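4. Submitting a comment on a precinct plan

The Wumunel consultation portal lets residents, traders and landowners lodge comments on a precinct plan while it is on public exhibition. A registered account is needed to lodge a comment, but not to read the plan documents.

4.1 Before you start

Have your property or lot number ready if the comment concerns a particular site. Lot numbers are printed on the rates notice. Attachments must be PDF or JPEG.

4.2 Lodging the comment

1. Sign in and select Plans on Exhibition.
2. Open the plan. For the Naylor Street town centre renewal, choose Stage 2 – Stage 1 is closed and is kept for reference only.
3. Select the map tab. Zoom in until lot boundaries appear.
4. Click the lot or street section your comment relates to. A marker is placed. To move it, drag it; to remove it, press Delete.
5. Choose a category from the list (building height, parking, heritage, open space, other).
6. Type the comment. The limit is 2000 characters, including spaces. The counter turns red when the limit is reached and further text is not saved.
7. Add attachments if required.
8. Select Preview, check the marker position, then select Lodge.

Note: Comments on the former Jula Hall (built 1878) must use the heritage category. Comments lodged under any other category are not forwarded to the heritage adviser.

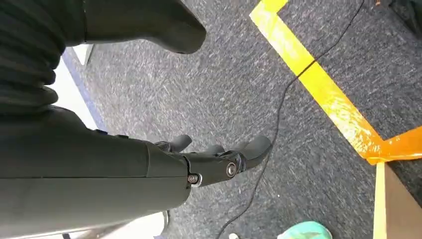
A reference number is issued on lodgement and sent to the email address on the account. Keep it. It is required for amendments and for requests to speak at the council meeting.

Caution: The portal signs out inactive users without saving. Longer comments should be drafted in a word processor and pasted in.

4.3 Amending or withdrawing a comment

1. Go to My Comments and enter the reference number.
2. Select Amend or Withdraw.
3. Confirm. An amended comment replaces the earlier version and keeps its number.

Amendments close with the exhibition period at 5 pm on the final day. The Stage 2 exhibition ends in September.

4.4 Paper submissions

Forms are available at the customer service counter, 263 Dukeo Road. Address completed forms to Keith Marsden, Strategic Planning. Paper submissions are scanned and appear on the portal without a map marker unless a lot number has been supplied.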